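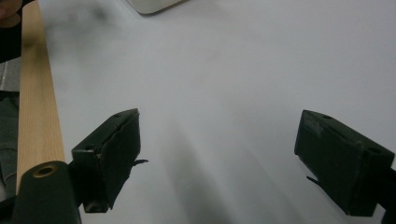
Figure 1. The white surface under even light.

Glare and Reading Comfort on Matte White Desktops
Min-kyu Seok
Apr 15, 2026

1. Background

Students at the Sakondale campus read on paper and on screens at the same desks, often for hours at a time. Several people in my section said the white desktops in the study hall tired their eyes more than the older brown ones in the library. I wanted to find out if the complaint held up when the lighting stayed the same.

2. Method

I used 2 desks in the same room, one white and one brown, both under the same ceiling lights. The blinds stayed down. Each reader got a printed passage of 1,559 words, taken from a local history of Ristovville, and read it once at each desk with a rest between. Half started at the white desk. After each reading they filled out a short comfort form, scored from 0 to 100, with higher meaning more comfortable.

Light readings were taken at 3 spots on each desk - near edge, center and far edge - with a Brinum hand meter borrowed from the physics lab.

3. Results

The average comfort score at the white desk was 66. The brown desk came out slightly higher, but the gap was small and several readers gave both desks the same score. Reading time hardly changed.

The comments were more useful than the scores. Readers who disliked the white desk mostly said the page was hard to pick out from what was under it. A few put a dark folder under the page without being asked, and I should have written a rule for that before starting.

4. Problems

The form asked about "comfort" without saying what that meant. Some people answered about the chair. Shojaei's checklist, which we used in class, splits eye strain from posture, and I would use it next time.

I also tested only in the afternoon. A second round with the blinds up is planned for later in April.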